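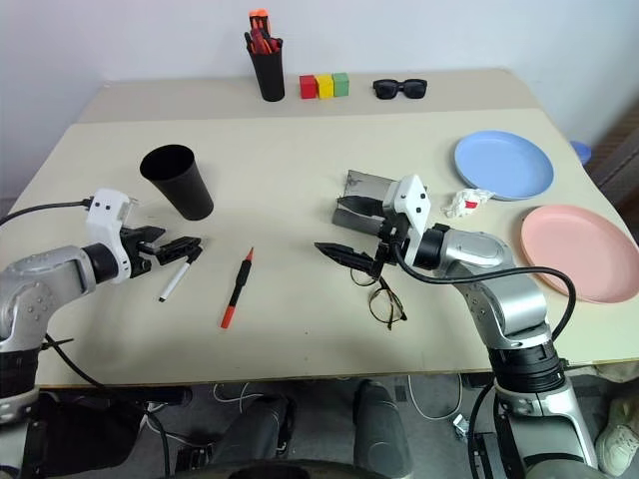 Betreff: Re: Vorführung am Zweiarmplatz, Ablauf und Anreise

2. August 2026 | Verteiler Vuorinen-Anwenderkreis
Lesezeit: 2 Minuten

Hallo zusammen,

zur Rückfrage aus Indesthorpe:

> Wir kämen mit drei Leuten zu euch nach Pladska. Zeigt ihr nur
> fertige Abläufe, oder kann man selbst etwas auf den Tisch legen?
> Und wie lange dauert das Ganze?

Eigene Gegenstände sind willkommen, solange sie in die Greifer passen und nicht zerbrechlich sind. Auf dem Tisch liegen Stifte, eine Brille, eine Sonnenbrille, Teller und kleine Holzklötze. Beide Arme arbeiten auf derselben Fläche, der linke am weißen Stift, der rechte an der Brille mit dem dünnen dunklen Rand.

Ein Durchgang dauert 40 Minuten, davon gibt es 2 am Nachmittag. Fragen bitte zwischen den Durchgängen. Während die Arme fahren, bleibt der Bereich vor dem Tisch frei.

Wer aus Zavthorpe kommt, fährt 130 Kilometer und sollte die Baustelle vor der Ortseinfahrt einplanen. Parken im Hof, Eingang 3.

Anmeldung bitte bis Mitte August über die Liste.

Gruß
Werkstatt Pladska

Kontakt: über die Listenverwaltung | © Vuorinen-Anwenderkreis | Nach oben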